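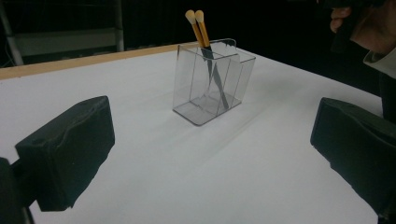 Pirnport is a small grasp planner for handheld-gripper recordings, and we're so happy it's finally out! It reads a clip, segments whatever sits between the fingers and proposes a grasp width and approach angle for each step. Clear plastic was the hard part - depth drops out on transparent walls, so for the two makeup brushes in their acrylic container the planner leans on edge cues from the rim and the thin partition.

## Data

- 3448 clips for training, 357 held out
- `clips/` video, `poses/` gripper pose per step, `widths/` finger opening

## Run it

```
pip install -e .
pirnport plan clips/ --out plans/
```

Add `--edges` for anything see-through. It's slower, but wow, what a difference on thin walls.

## Known issues

- Brush tips that nearly touch can get merged into one mask
- `--edges` needs clips at least 600 steps long

Last updated 25 August 2026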